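Boards > Desk & Paper > Trays, Racks and Sorters > Stacking letter trays: rack or no rack?

tansybell
Posted 2/17/24

I've been putting off asking this, but my paper situation has finally gotten the better of me. I do the ordering and the bookkeeping for a small garden nursery from a table in our back room, and everything that comes through the door (seed invoices, delivery slips, the kids' school forms, the vet) lands in one tall heap. I'd like to get it into trays that stack, one color for each kind of paper, so I can tell from the doorway what needs doing. I'm torn between plain trays that sit on top of each other and one of those racks that hold them. The table is 53 inches long, so I do have some room, but I'd hate to fill it all up with furniture for paper! What do you all use, and are you still happy with it after a year or so?

quillfeather
Oh, get the rack. I had the plain stacking kind for ages and every time I wanted something out of the bottom one I had to lift the whole tower off, set it down on top of whatever I was working on, and then put it all back. With a rack you take out the one you need and the rest stay where they are. Mine is the Preltetti three-tray one, and I've had it since we lived in the old house. It's been knocked off the desk by a cat more than once and is none the worse for it.

oldmillroad
I'm going to disagree, in a friendly way. A rack is one more thing to dust, and the good ones cost more than the trays do. I paid 37 dollars for a Latuheru rack and I use it for magazines now, because I got tired of threading a full tray back into its slot while holding the phone. My trays sit side by side along the back of the desk and I can drop a letter into any of them without looking.

quillfeather
But side by side takes up the whole back of the desk! She said she didn't want to fill the table.

oldmillroad
Fair enough, it does. I have a deep desk and I forget that other people don't.

harborlight_jo
I'm somewhere between you two. I like a wooden rack with the trays in different colors, and I like having a couple of them out on the table while I'm working, so I can sort straight into them and then put them away when I'm through. The rack goes at the back, where it isn't under my elbows, and the lamp goes off to one side.

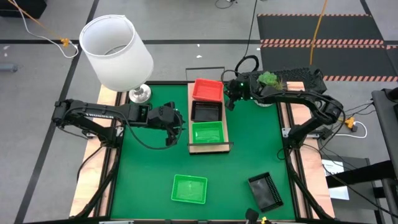

Do the colors need to mean something, or can I just use whatever I have?
Whatever you have will work fine, as long as each color always holds the same kind of paper.

I'd add that it helps to pick the loudest color for the thing you tend to avoid. Mine is red for bills. I have a friend who does it the other way around and hides her bills in gray, and I love her dearly, but I wouldn't trust her with a water bill.

tansybell
That's sensible, thank you. I do like the idea of trays that come out and go back. Do you label them too? My husband will be putting things in as well, and he has his own ideas about what counts as an invoice.

harborlight_jo
I did at first, with a strip of masking tape along the front edge, and after a month we didn't need it anymore. If he's anything like mine I'd leave the tape on a good while longer.

pennywhistle
One warning about see-through trays, which I was very keen on. You can tell there's paper in there, but you can't read any of it, and it looks messy even when it's in perfect order. I went back to solid ones last November and I feel calmer every time I sit down.

oldmillroad
See, I like the see-through ones for exactly that reason — if I can tell there's something in it, I'll deal with it. We're never going to agree on anything in this thread, are we?

tansybell
I've gone ahead and ordered the wooden Bungate rack with three trays, and two spare trays to keep on the table. I'll let you know how we get on with it. Thank you, all of you, you've been so kind about a pile of paper.

Comments

ornotcombe_reader: Found this while looking for replacement trays. Does anyone know if the Preltetti ones fit a Bungate rack?

quillfeather: They're a touch too wide, I tried it at my sister's. You can get them in at an angle but they won't come out again without a fight.

marigold53: I use mine for knitting patterns and it works just as well!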